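September, notebook 7, records desk

9:10 am. Back on the Pluswood release fight. Quick recap for whoever picks this up after me: the state archive said it would put out the full set of inspector's letters on the Pluswood contract. 686 pages. Then the governor's office asked for a hold, and now it's "under expedited review", no end date given. No definition of expedited either. I asked twice.

What we have in hand so far: 76 pages, all from the first batch, before the hold. Everything else is index only – title, sender, number of pages. Index is more useful than I expected. Can see who wrote to whom even if the letter itself is held.

9:40. Sorted the 76 by sender. Piles:
inspector general's office, outgoing
Drodell (the contractor), replies
legislative counsel
everything else, incl. two cover sheets with nothing behind them

Drodell letters are all signed by the same deputy, never the president of the company. Worth noting, don't know what it means yet.

10:15. Redactions. Three kinds as far as I can tell. Black bar with a code, black bar with no code, and white space where a paragraph clearly was (line spacing jumps). The no-code bars are the ones to appeal. The statute says each one needs a stated ground. Gavin says the white space ones are a formatting thing from the scan software, I don't buy it, the page numbers at the bottom shift too. Need to check against the index count.
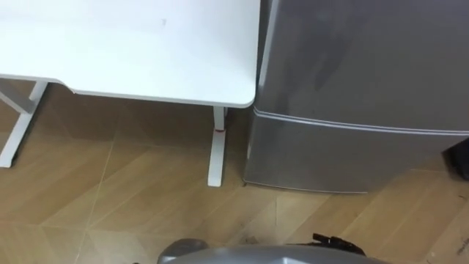 Desk, right-hand corner, no piles on it.

11:05. Checked. Index gives 7 pages for the March letter to legislative counsel, and our copy has 5. So two pages gone with no withholding notice at all. That's the appeal, right there. Wrote it up:

– item listed at seven pages in the archive's own index
– five produced
– no withholding notice, no code, no log entry
– ask: produce the two or cite the exemption

Keep it short. Last time the appeal ran to nine paragraphs and they answered only the easy one.

11:30. Call with Gavin Geddes re timing. He thinks the hold is about the Valderrama hearing and nothing else, they don't want the letters out before the commissioner testifies. Plausible but it's his guess, and he said so. DO NOT write it as fact. What we can say: hold was requested after the hearing was put on the calender. Both dates are public. Let readers do the rest.

He also says the allied agencies objected, plural. I can only find one objection on paper, from the port authority, one page, very mild. "Would appreciate the opportunity to consult." If there's a second one it isn't in the index. Asked the archive press office which agencies. They'll get back to me. (They won't before lunch.)

12:20 pm. They didn't.

1:15. Worked on the timeline. Old version had the review order coming after the first batch went out, which is wrong, the order is dated the day before and the batch was already in the mail. Matters a lot, because the governor's spokeswoman keeps saying "nothing was released after the order". Technically maybe ok depending on what counts as released. Mailed? Received? Rewrote that line three times and left the weakest version in for now.
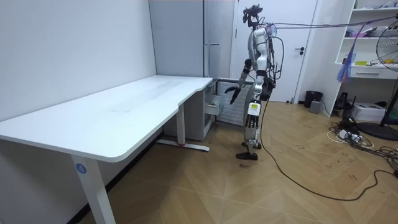

Itov, the consultant firm, turns up in the index about 7 times, always as cc, never as sender. Ran the name through the lobbying register. Registered for one client, and it isn't Drodell. Could be a subcontract. Could be that the register is out of date, it was last time. Put in a request for the amended filings, same form as before, forgot to tick the fee waiver box so had to send it again.

2:50. Naming problem. Half of the letters say "the Pluswood matter" and the other half say "the warehouse lease". I've been treating these as the same thing. Pretty sure they are, amounts match on the one letter where you can read the amount. But if someone from counsel's office says they're seperate then the page counts are off everywhere. Ask Gavin. Ask before the draft goes, not after.

3:30. Gavin says same thing, one lease under two names, and he has a floor vote record that uses both in one sentence. He's sending it.

3:55. Record came. He's right. Page ref goes in the source list.

Still open:
– second objecting agency, if any
– who at the governor's office signed the hold request (the copy has initials only)
– the two missing pages
– Itov filings
– whether "expedited" has any legal meaning in this state, ask counsel

4:20. Appeal sent. Confirmation number is in the shared folder, under Pluswood, same place as the old ones. Deadline for their answer is ten working days. Draft stays at version 4 until the press office calls back.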